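Spring news from the Womwood dye room
April 29, 2018

Dear friends of Womwood,

April was a wet month for us, and the wool dried very slowly. I had skeins hanging in the kitchen, in the bathroom and over the back of every chair. Still, I am happy with the colors of this spring, and I want to tell you a little about the blue.

Many of you wrote after the winter letter and asked why my indigo blue is not the same each time. The answer is in the vat. A young vat gives a strong blue very quickly, and it is easy to be too proud of it. An older vat is weak and needs patience. I dip the skein for a short time, lift it out slowly, let the air work on it, and then I dip again. For the darkest shade, which I call Lotia, I did this up to 23 times. My arms remember each one.

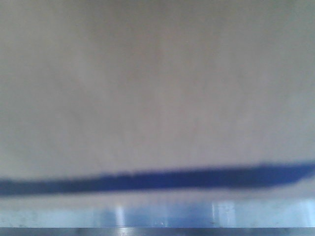 The other difficulty is the rinsing. When I was a beginner I stopped rinsing too early, and my first customers had blue fingers after knitting. I am still sorry for this! Now I rinse until the water stays clear, leave the skein overnight in clean water with a little vinegar, and rinse once more in the morning. If you knit with a very dark blue next to white, please wash a small sample first. A light color can take some blue even from a well rinsed yarn.

There are 2 new yarns in the shop this month. Lotia is the dark blue on a soft wool, in skeins of 100 grams. It is good for hats and for mittens. Skurkix is a thinner yarn for socks, a gray with a small touch of green, and one skein has 200 meters more than my old sock yarn. I made a pair for myself from it and I wear them while I write.

I also tried a yellow from onion skins, but it came out more brown than I wished. I will try again when I have collected more skins. If you live near and cook a lot of soup, you can leave yours in the paper bag by my door.

Orders from this letter will be sent in the first week after the holiday. The pattern for the Apaza shawl is almost ready, only the chart for the border needs to be corrected. Those who already paid for it will get it by email.

With warm wishes from the dye room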